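Danley cell, service notes, 12/08/2019. Short thread on the two-arm cell and what gets checked.

1/ Both arms bolt to the front rail on their own mounting plates. Plate bolts first, always. A loose plate looks exactly like a bad joint calibration and costs you an afternoon.

2/ Bolts marked with paint pen at the last full service in June. Three marks had shifted on the right plate, none on the left. Retorqued, re-marked.

3/ Gripper cables next. Each needs a free loop with enough slack for full wrist travel. Too short and it pulls at the connector — too long and it drags over the work.

4/ Cable check is done with cloth on the table, both arms reaching in. Bare-table moves never bring the wrists low enough to show a snag.
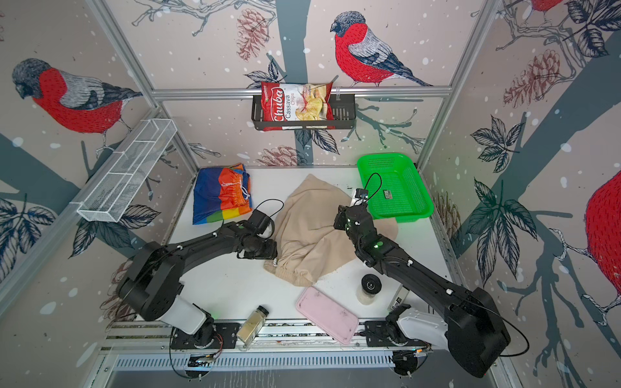 Same cell, striped cloth in the middle:
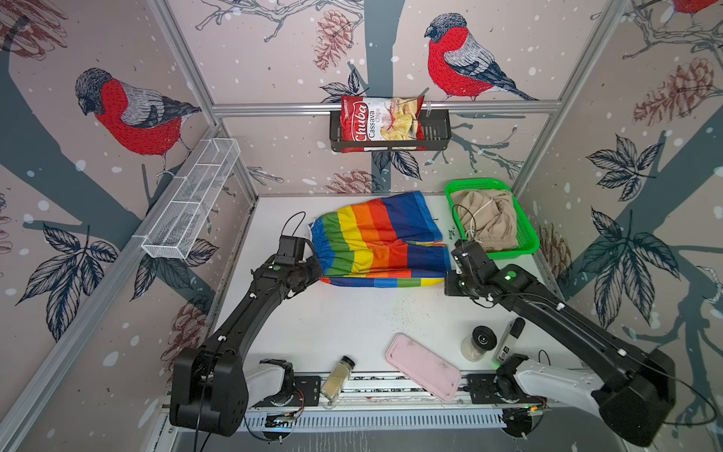 5/ Brilix asked in the replies whether we still swap gripper cables every 1000 cycles, as theirs were failing at the connector well before that. We don't. We inspect every 200 and swap on wear.

6/ Their failures sound like strain at the plug. Add a clamp on the last link before blaming the cable.

7/ Wiring by the plates: crumbs and lint end up down at the rail. Soft brush, power off, no compressed air. Air pushes it into the connectors.

8/ Re-homed both arms afterwards and ran the Stirora check routine. 177 moves, no faults logged. Left arm repeatability unchanged, right arm better than before the retorque.

9/ Still open: spare wrist cable on order from Barta. Next inspection at 200 cycles.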